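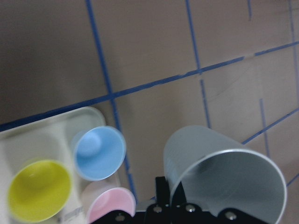
Workshop tips: setting up a table for a cup-handling test

Last updated: February

These tips come from our own bench at Noltden, where we study how well a robot learns to pick up cups and put them back into a tray. Our question was simple. If we tidy the workplace in the same way as a good cook tidies the kitchen, does the success rate go up, with the same learned program? It does. With our old habits the robot completed 68 per cent of its tries. With the habits on this page it completed 93 per cent. The total was 1,389 tries, and we changed nothing in the software between the two parts of the study.

Tape first, cups later

Put a grid of painter's tape on the table before anything else comes on it. The lines do not have to be perfectly straight. They are for the person who resets the table, so that she can say "tray one square to the left" and another person understands the same place. Press the tape with the back of a spoon, especially at the crossings. When a strip begins to wear, leave it until the end of a series. Floor Van Hecke once replaced two strips in the middle of a series, and we had to throw away the whole afternoon, as the new tape was brighter than the old one and we could not compare the tries any more.

Choose cups that are easy to tell apart

Pastel plastic cups from a children's tea set are cheap and light, and they survive a fall. Take different colours, and write down which colour begins in which place. Wash them in warm water with little soap and dry them with a cloth that leaves no fluff. A greasy cup slides in the fingers, and then you are measuring the grease. We use a Coşkun dish cloth, but an old cotton pillowcase is as good.

Look from more than one place
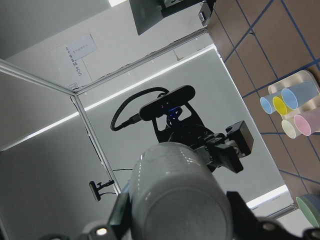
Photo: Nantana Yensuk / Noltden

A camera near the gripper sees the rim of a cup very well, but when the cup is lifted it can hide a big part of the view. For judging the tries afterwards we therefore prefer also a view from the side. Fix the side camera to the metal post and not to the table, which shakes. Tie the cables along the posts with small ties, and leave a soft loop where a part must turn. A cable pulled tight will come out of its plug sooner or later, usually during the best series of the day.

Keep a margin around the tray

The most failures in our first part were not bad grips. The arm had the cup correctly, but on the way back it touched a neighbour. Lies Kramer measured the free space and found that 70 millimetres on each side of the tray was enough for our fingers. With bigger fingers you will need more. Bowls and other large things can stay on the table, outside this margin.

Write down the failures the same minute

We keep a paper list beside the table, with a pencil on a string. One line for each try: start place, colour, result, and one word for the reason. Ross Geddes made the list in the computer later, and he asks me to say that "strange" is not a reason.

For the cleaning of the table, use a damp cloth in the direction of the tape and never across it. Let it dry before the next series, and check the screws of the gripper while you wait.

Anouk Verhoeven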